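The following guidance is issued to residents of Janberg House who keep a television, a streaming device or a sound bar in a private room or shared lounge. It replaces the sheet handed out in June.

## Placing the television

Set the screen so that its center is close to eye level when seated. In the lounges, where the sofas are low, a stand 60 cm high suits most sets. Avoid placing the screen opposite a window. If no other wall is available, draw the curtain on that side before the program begins.

Do not place a set directly above a radiator. Leave a hand's width of clear space behind it, and keep blankets and newspapers off the vents.

## Sound and dialogue

Many recent drama series are mixed with quiet speech and loud music. Before raising the volume, open the sound menu and look for a setting named "Dialogue," "Clear Voice" or "Night Mode." Volume in the lounges should not exceed 47 on the house sets after 10 p.m.

A sound bar should stand at the front edge of the shelf. If it is pushed to the back, the shelf itself reflects the sound and speech becomes harder to follow.

## Cables

1. Switch off the set at the wall before moving any cable.
2. Label both ends of each cable with masking tape and a pen.
3. Coil spare length in wide loops and fasten it with a fabric tie. Tight bends damage the cable inside the jacket.
4. Hold the plug, and never the cable, when disconnecting.

Thin wires with small connectors should be stored separately from power cords.

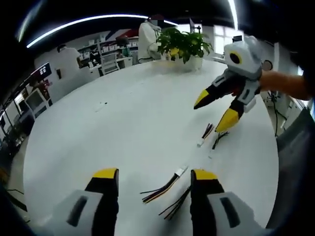
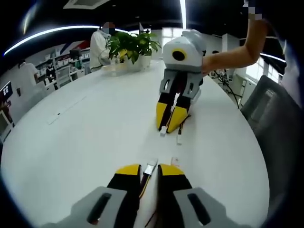 ## Streaming and recorded programs

Residents who follow a long-running series are advised to check how much space remains on the recorder before a season finale. The Proltness recorders in the lounges hold 200 hours. Recordings marked "Keep" are not deleted automatically, and a full recorder will stop partway through a program without notice.

If a streamed program pauses repeatedly, proceed in this order:

- Close the application fully and open it again.
- Restart the streaming device, allowing 2 minutes before use.
- Lower the picture quality by one step in the application's settings.
- Report the fault at the Ginting Street desk, giving the room and the name of the service.

## Cleaning the screen and remote

Use a dry microfiber cloth on the screen. Marks that remain may be wiped with a cloth dampened with plain water. Glass cleaner and paper towels are not suitable. Remove the batteries from a remote before cleaning between the buttons with a cotton swab.

Replacement batteries and fabric ties are kept in the Stukum Room cupboard, second shelf.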